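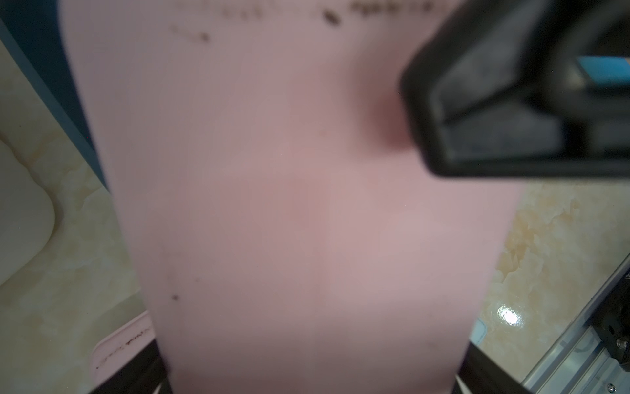

Dusty rose going toward mauve, with a few small dark brown specks.

Pink (household color)

Pink is a pale red, or a red with a lot of white in it, and if you want the short version you can stop there. I've been keeping this entry going for years, though, and it keeps getting longer, so I'll tell you what I know about pink in the house: on walls, on cloth, on dishes and in the kitchen drawer.

Name

The word came from the flower. Pinks are the small garden cousins of the carnation, and English speakers were growing them for quite a while before they used the name for a color. People like to connect the flower's name to pinking, the old word for cutting a zigzag edge in cloth (look at the petals and you'll see why), but I've read enough arguments on both sides that I won't swear to it. To make things worse, painters once used "pink" for a yellow paint made from plants. Dutch pink is yellow! I found this out after ordering some.

Early use

Before there was a common word for it, people said rose, or flesh, or just light red. The Pleltanard account roll of 1406 lists a bed hanging "of rose, faded," and I love that clerk for putting in the second word. Plenty of old pinks are reds that gave up in the sun. Others were made pale on purpose, with a weak dye bath or a bit of red earth stirred into lime white.

By 1731 the big house at Tukthorpe had what its inventory calls the Pink Closet, a dressing room with 6 chairs and a looking glass. The walls were stripped long ago and the only scrap left is under a window seat. I've seen it. It's closer to salmon than anything else, and it has gone brown along one side where the damp got in.

Shades

Shade names are a mess and I say that fondly. The Marikar paint card, which I still use because I have one in the kitchen, lists 87 pinks, and a good dozen of them look identical to me under a lamp. Salmon and coral lean orange. Mauve leans purple. Dusty rose has some gray in it, and it's the one I'd pick for a room with poor light — it doesn't go sugary in the evening the way the clean pinks do.

On patterned walls

Flowered paper is where most people live with pink without ever choosing it. A big bloom in pink can sit next to orange, lavender and olive green and look perfectly calm, while the same pink painted flat on four walls would drive you out of the room. A white ground helps a lot.

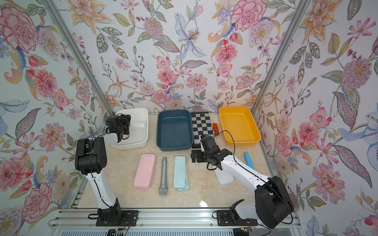 Viera Skála wrote to say that I have the white ground wrong: a cream one is kinder to pink, she says, and the old Skavik papers were all printed on cream for that reason. I've left my sentence in, but she may well be right about the Skavik ones, which I only know from sample books.

Care

Pink cloth fades fastest on the side facing the window, so turn your cushions. Wash new pinks by themselves the first time. Vendula Šimko's booklet on mending colored linen has a good page on matching thread to faded pink, and her advice is to take the cloth outdoors at noon and pick the thread there.

See also: Carnation; Madder; Rose (color); Salmon (color); Wallpaper.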